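Re: [indie-shops] Mirnis reader bundle for independents
22 June 2024

On Thursday the Umesdale Books account wrote:

> Mirnis have confirmed the bundle will open to independents in August.
> Shops get a share of every ebook bought on a reader they sold, for the
> life of the device. There's a minimum order of 23 readers. They already
> have 734 shops signed up and expect 1,000 by Christmas. I think we should
> go in as a group.

I've read the offer twice and I'm less keen than I was the first time.

"For the life of the device" sounds generous until you get to clause 3, where the device's life ends when the customer resets it or signs in with a different account. Anyone who hands their old reader to one of the kids has just cancelled our share. How would we even know? The reporting is all at their end.

I'd also like to know what "signed up" means. We were on the Wattimena list for two years after filling in a web form, and we never sold a single title through them. I suspect we were still in their press releases.
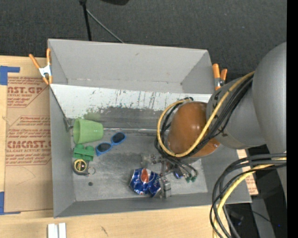 Grey bin on the bench, with the robot arm reaching in from the right.

Then there's the minimum order. For a shop our size that's a lot of money sitting in a cupboard, and I can't find a word about returns. Herell at least took unsold stock back, even if the credit took months to show up. If Mirnis will do sale or return, I'd try it. If they won't, they're asking us to pay for their shelf space in our own shops.

Could whoever is talking to them please ask for:

- the returns terms in writing
- a sample monthly statement from a shop that's been in for a full year
- whether a group order can be split across several addresses

I won't be signing before I've seen those. Happy to be talked round, but not by a brochure.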